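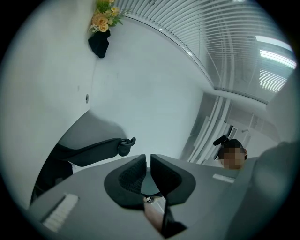

Photo: Indham Workspace Notes, 11/14/23

How to freshen up a white desk, a white wall and a black office chair in one afternoon

I love a white desk. It bounces light around, it makes a small room feel bigger, and everything you put on it stands out. It also shows every fingerprint, coffee ring and scuff, and if you put it near a white wall with a black chair in between, you get the full set of office chores in one corner: smudges on the paint, marks on the top, dust on the armrests. The good news is that all of it responds beautifully to a little attention, and you don't need anything fancy.

I worked out this routine in October at Kosten, where we have a long row of white desks and not much storage, and I've done it enough times now that I look forward to it (really!). There are seven steps. The first time through takes an afternoon. After that you'll be finished before lunch.

What you need

– Two microfiber cloths, one kept damp and one kept dry
– A bowl of lukewarm water with a small squirt of dish soap
– A soft white melamine sponge
– A vacuum with the narrow nozzle
– An old toothbrush
– A small tub of ready-mixed wall filler, if your wall has holes
– Hook-and-loop cable ties

Step 1: Move the chair first

Roll the chair right out into the open before you touch anything else. You'll be kneeling where it stands, and you'll want to get all the way around it later. If the arms on yours are adjustable, drop them to their lowest setting while you're at it. Armrests that ride too high bang into the desk edge or scrape along the wall when somebody swivels, and a lot of the gray marks on white paint start life exactly that way.

Step 2: Look at the wall from the side

Marks you can't see straight on jump out when you stand close to the wall and look along it. Do this with the ceiling light off and daylight coming in from one side if you can. I keep a pencil behind my ear and put the faintest dot next to anything that needs filling, then wipe the dots off at the end.

Start with the dry cloth. Plenty of smudges are dust and come away with no water at all. For the ones that stay, use the damp cloth and work from the bottom up, so drips don't run down over dry paint and leave streaks. Save the melamine sponge for last. It's a very fine abrasive, and on a flat finish it will leave a shiny patch if you lean on it. Two or three light strokes, then stop and look.

Step 3: Fill the small holes

Old screw holes and pin holes are so satisfying to fix. Press a bit of filler in with your fingertip, scrape it level with an old plastic card, and leave it alone until the tub says it's dry. Sand gently with 200 grit paper and touch it up with matching paint. Do check what you're filling, though! Some little round things on office walls are sensors or fixings that somebody will want back.

Step 4: Clear the desk from the back edge forward

People always begin with what's in front of them. Try beginning at the far edge. It's where jackets get slung, bags get dropped and notebooks slide down out of sight, and once the back is dealt with the rest goes quickly. Anything made of fabric gets a hook. One sturdy hook per desk, fixed to the side of the frame, has done more for our row than every drawer organizer we tried.

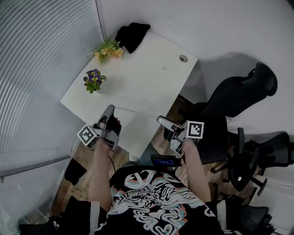
One reader, Lie, wrote in to disagree with me on this step: hooks on the frame are fine for a tote, but a heavy winter coat drags on the floor and picks up all the dust you've just vacuumed, so a rail by the door is worth the extra walk. I've come around on coats. Bags still get a hook.

Step 5: Wash the top

Wring the damp cloth out until it hardly drips. Wipe in long strokes in one direction, rinse the cloth, and go over it again the other way. Then dry it straight away with the second cloth, before the water gets a chance to sit.

Seams need their own pass. Where two sections of a desktop meet, you have a thin line that collects crumbs and skin oil and slowly turns gray. Run the toothbrush along it dry, vacuum up what comes loose, and only then go in with a barely damp cloth folded over your fingernail. Don't flood it. Water that gets into a joint can swell the board underneath, and there's no easy way back from that.

White tops can pick up a yellow cast in places, too. Before you scrub, turn your lamp off and check again, as a warm bulb or a bit of low sun will tint one corner and leave the rest alone. If the color is still there in neutral light, mix a spoonful of baking soda with enough water to make a soft paste, try it on a spot under the edge first, leave it for a few minutes and wipe it away. Film from old polish usually comes off. Sun damage usually doesn't, and I'd let that go.

Step 6: Use the grommet!

If your desk has one of those round cable holes with a plastic cover, you own a piece of cable management that most people never open. Pop the cover off, wash it in the bowl, and vacuum around the rim of the hole. Then feed through only the cables that live on the desk permanently – monitor, lamp, one charger – and gather them below with a hook-and-loop tie every forearm's length or so. Turn the cover so its slot faces the back.

Cables that come and go should stay out of the hole. It's tempting to send everything through, and then you're under the desk every time you want to take something away with you. A clip at the near edge holds a loose end nicely, and it keeps thin cords from dangling down to where your knees and chair casters are.

We bought a pack of clips under the Plustel name and they've held up well on a smooth top. Any adhesive clip will do as long as you stick it on after washing, with the surface completely dry.

Step 7: Finish with the chair

Vacuum the seat and the crease where it meets the back. Wipe the armrest pads with the soapy cloth, paying attention to the front ends where hands rest, then wipe again with plain water so they don't turn sticky. Black plastic frames look dull when they're dusty and wonderful when they're clean, so follow the curve of the backrest all the way around, including the side that faces the wall.

Tip the chair on its side last and pull the hair out of the casters. I know. Do it anyway, the chair will glide!

Before you roll it back, sit down and check the gap between the chair and the wall. A hand's width is plenty. If you haven't got it, pull the desk forward a little, or put a strip of clear bumper tape at armrest height.

A quick version for weekdays

Dry cloth over the top, cover of the grommet pushed down flat, anything fabric onto its hook, chair tucked in. I do it while the kettle boils.

Join 2,893 readers who get Workspace Notes by email. You can unsubscribe at any time. By signing up you agree to our privacy policy.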